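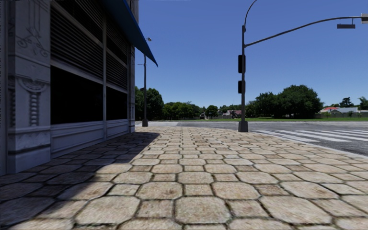 Changing my name before senior year – how did you tell teachers?

trulleo_kid
So it's happening!! I'm nonbinary, out to my parents since August, and the school in Millcombe says they can put my new name on the class lists without any court paperwork. I have 11 teachers and coaches to tell. Did you email everybody or go in person?

oddsson24
Congrats!! Email, all at once. I wrote two lines with name and pronouns and sent it the night before classes. Nearly all of them wrote back something nice and I cried into my cereal.

Prollden
I'd go the other way. Emails get forwarded, and mine ended up with a sub who read the whole thing out loud. Talk to the counselor first and let them do it.

oddsson24
Ugh, sorry that happened. Still, not every counselor is good. Mine kept "forgetting" for 2 months.

Ekua Sowah
Mom of a trans son here, he's 19 now and doing great – he did both! Counselor for the teachers, and he told his track coach himself, as that was the one he cared about. Ask about the yearbook too, ours ran on a separate list and we had to fix it late.

Prollden
Yearbook, yes. Also the bus pass and the library login.

trulleo_kid
Didn't even think of the library. OK, counselor meeting first, then I'm telling my band director in person because she's the best. I'm so excited to hear it at roll call!

oddsson24
First roll call is amazing. Still think email is easier though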